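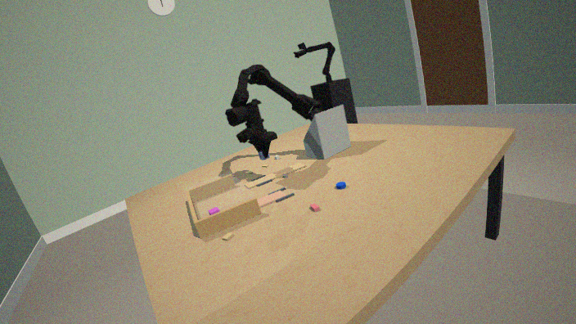 Simulated view of the two-arm sorting table, with an open box and loose pieces on top. Render: Weltico

Saturday, July 22, 2023 – I spent a morning this week at the Porix kitting shop, where the talk at coffee was all about the two black arms coming to the packing room in March. The crew has been watching them in simulation first, on a big screen by the time clock, and boy do they have opinions!

The job is the one everybody there knows by heart: small blocks, sticks and bars get picked up off a table and go into a cardboard box. Right now 12 people do that by hand, in shifts, and sore wrists come up a lot. Weltico, which is setting up the system, says the arms will take over the picking while people check the boxes, fix the odd ones and handle rush orders.

Porix told me no jobs are being cut – the packers I talked to would like that in writing, and I can't blame them. What they do have is 20 hours of paid training each, plus a new pay step for anyone who learns to reset the arms after a stop.

One packer likes the idea of sitting down for part of the day. Another one will miss chatting across the table (the checking stations face the wall, which seems like an easy thing to change if you ask me). The night shift gets its first look at the simulation next week, and I'll go back once the real table is in.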